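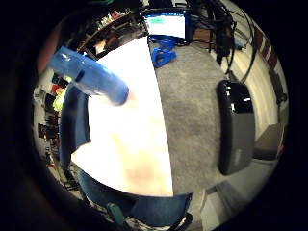

Renters insurance and a storage unit, what is covered?

Posted by dunmore_tenant, May 2024

I rent a one-bedroom in Wultholm and have a renters policy with Flustus. When I moved in, the apartment was smaller than my old place, so part of my furniture went into a unit at Memon Storage across town. In December a pipe burst in the hallway there and water got under the doors of several units. Mine had a couch, a mattress, two rugs and some boxes of books on the floor. I added it up from receipts and bank statements and got $2,327.

I filed with Flustus and they asked for photos, a list, and a copy of the storage contract. Now the adjuster says the claim is "subject to the off-premises limit" and I don't know what that means. The declarations page says $3,000 next to a line for property at other residences or storage. My deductible is $500. Memon also signed me up for its own protection plan through a company called Proresance when I took the unit, and I've been paying for it on top of the rent without thinking much about it.

Should I be filing with Proresance too, or is that double dipping? And does the $3,000 mean I get paid in full less the deductible?

3 replies

gravelroad

I went through something like this with a different carrier. The off-premises limit is the most they will pay for belongings kept somewhere other than your home. Your total is under it, so the limit by itself shouldn't cut the claim down. The deductible still comes off.

What may cut it down is how the policy values things. Look for the words "actual cash value" or "replacement cost." With actual cash value they take off for age, and a couch that is several years old loses a lot. With replacement cost you often get the lower amount first and the rest after you buy the new item and send in the receipt. There is normally a deadline for sending those receipts, so ask for it in writing.

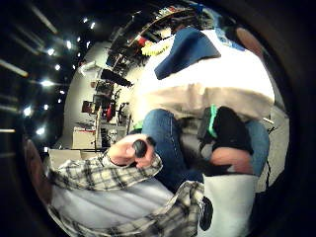

Also check the cause of loss. A burst pipe inside the building is usually treated differently from flood water coming in from outside, and a standard renters policy generally leaves out flood. If the adjuster's letter uses the word flood anywhere, call and ask what they are basing it on. Memon should have a plumber's invoice or an incident report. Get a copy.

My claim took 11 weeks from the day I filed, and a good part of that was me looking for receipts.

mkt_street_2b

just file with both and see who pays

policyshelf

I worked in a claims office for several years, not for either of these companies. Please don't file with both without telling each one about the other. Having two coverages on the same property is fine. Being paid twice for the same couch is where people get into trouble, and the claim form will ask if there is other insurance.

Read the Proresance paperwork first. Some storage plans are insurance and some are an agreement with the facility that limits what you can collect from it. The document should say whether it pays first or only after your own policy has paid.

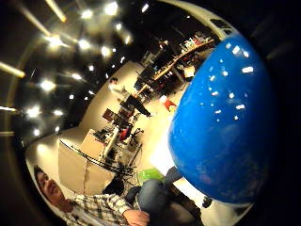 Can the storage plan pay back my renters deductible?

It depends on the wording of the plan. Some will pay the part of a loss your own insurer didn't, deductible included, and others apply a deductible of their own. Send them the settlement letter from Flustus and ask for the decision in writing.

Keep the damaged items until the adjuster tells you that you can get rid of them. If Memon makes you clear the unit, photograph each piece, including labels and the wet side, and email the adjuster before anything goes to the dump. 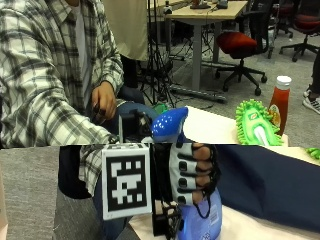 Plaid flannel over a white T-shirt, arm reaching toward the tabletop.

One more item for your list is the books. People put down "boxes of books" with a single amount and get a low offer. List them by title if you can, or at least by box with a count of hardcovers and paperbacks. Same with the rugs, put the size and where you bought them.

dunmore_tenant

Thanks. The policy says replacement cost, so I'll ask about the receipt deadline. The Proresance form says it is "excess over other valid coverage," which I take to mean Flustus goes first. I'll call them both this week.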